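Minutes of the Imier Town Election Board
Regular meeting, Dec 6, 2018

I took these down as we went and typed them up the same night, so forgive the shorthand. All board members were there, plus both clerks from the town office and a decent little crowd in the back rows (more than we got before the election, go figure!).

November minutes: approved with one fix. I had written that the Valano precinct closed late. It closed on time, it was the line that ran late, and everybody in that line by closing got to vote.

Absentee ballots. This took most of the evening. We received 1,132 absentee ballots for the November election, our biggest pile ever, and the clerks got through all of them before the deadline. We set aside 55 for signature problems. The clerk's office mailed letters to every one of those voters, and I read the letter out loud because a couple of people wanted to hear it. I still think the second paragraph is a mess and I said so. The board agreed to let me take a crack at rewriting it before spring.
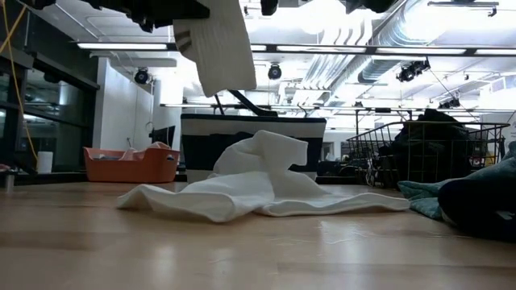
My new version will put the reply date up top in bold and the phone number right under it, and I'll bring copies in January so we can all pick at it. One member asked for large print as well. Fine by me, though it may push us onto a second page and then the postage changes, so the clerks will check on that first.

Drop box. Long talk, some of it pretty warm. The folks from the Haugen side of town want a box at their fire station so they don't have to drive all the way in. I like the idea. Two members worried about who empties it and how often, and we went around on that for a good while. Motion to ask the town for a price on one box, with pickup every day during the voting period. Passed, 2 against.

Printing. Hakon Printing sent its bill for the November ballots and it matches the order, except for 250 extra return envelopes that none of us remember asking for. We're keeping them if they'll take them off the bill. The clerk will call.

Public comment. We had a few people up, mostly about parking at the polls (I know, I know, we hear you). Then a woman near the door asked one I want on the record, so I wrote it down as close to word for word as I could.

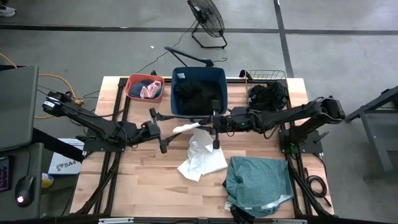
If I ask for an absentee ballot and then change my mind, can I still vote in person?
Bring the blank absentee ballot with you to your polling place and turn it in, and the poll workers will give you a regular one. If you've already mailed it back, that's your vote and you can't cast another.

She asked us to put that on the town website, and we will.

Poll worker pay: tabled until we see the budget.

Motion to adjourn, seconded, passed with no objections. Next meeting is in January, same room, and please use the side entrance.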